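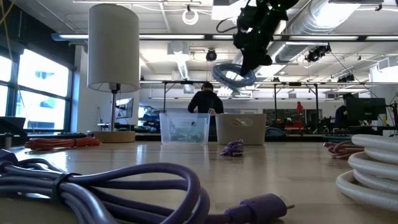
Ensaio de recolha de cabos

O ensaio de recolha de cabos é um procedimento de comparação de garras robóticas em que cabos enrolados, dispostos sobre uma mesa, são apanhados um a um e depositados em caixas. Foi proposto por Kyriaki Pappas e Danai Raptis, do laboratório Esico, e descrito pela primeira vez num relatório interno de março, antes da versão pública de junho de 2023. É usado sobretudo para avaliar garras de dedos paralelos, embora existam variantes para garras de três dedos e para ventosas.

Antecedentes

Os ensaios de preensão mais antigos recorriam a objetos rígidos, como blocos, latas e ferramentas. Um cabo enrolado coloca dificuldades diferentes: muda de forma quando é levantado, as voltas deslizam umas sobre as outras e o conector altera o equilíbrio do conjunto. Uma garra com bons resultados em blocos pode falhar repetidamente num cabo fino, quer por fechar acima das voltas, quer por prender apenas uma delas e desfazer o rolo.

O primeiro conjunto de cabos foi reunido por Pascual Alarcón, que escolheu peças de cores e espessuras diferentes. Parte dos rolos é presa com uma tira e os restantes ficam apenas enrolados.

Procedimento

A garra desce na vertical sobre a mesa, fecha sobre o rolo, eleva-o acima do bordo das caixas e solta-o dentro de uma delas. No arranjo habitual há duas caixas lado a lado, uma transparente e outra opaca. A caixa transparente permite ver de lado o conteúdo já depositado; a opaca serve para verificar se o sistema de visão depende dessa informação.

Cada cabo admite no máximo 3 tentativas. Uma tentativa é considerada válida quando o rolo inteiro, incluindo o conector, fica no interior da caixa. Se uma volta ficar pendurada no bordo, regista-se um resultado parcial. Os cabos são repostos à mão entre séries, sem posição marcada na mesa.

A iluminação não é normalizada. O regulamento admite luz natural e objetos alheios ao ensaio sobre a mesa, como candeeiros ou monitores, desde que permaneçam no mesmo lugar durante toda a série.

Comparação de garras

Na comparação de 2023 foram testadas 5 garras, montadas no mesmo braço e comandadas pelo mesmo controlador Flumon. O total foi de 4,000 tentativas, das quais 411 terminaram com resultado parcial. A garra Huseo, de dedos estreitos, obteve a melhor classificação nos cabos finos. Nos rolos grossos ficou atrás da Kontogiannis, cujos dedos abrem mais – o que, por outro lado, a levou a tocar várias vezes no bordo das caixas.

A posição da câmara também influenciou os resultados. Com uma câmara fixa por cima da mesa, o braço tapava o rolo na fase final da descida. Anastasia Alexiou repetiu parte das séries com uma segunda câmara lateral e observou menos fechos em falso, sem alteração na ordem das garras.

Críticas

Sibusiso Le Roux apontou que o ensaio mede em conjunto a garra, a câmara e o controlador, e que a reposição manual dos cabos dificulta a repetição exata de uma série. Os autores responderam com uma folha de registo mais detalhada, na qual se anota o estado de cada rolo antes da descida – preso, solto ou parcialmente desfeito. A regra do resultado parcial continua a ser aplicada de forma diferente consoante o laboratório.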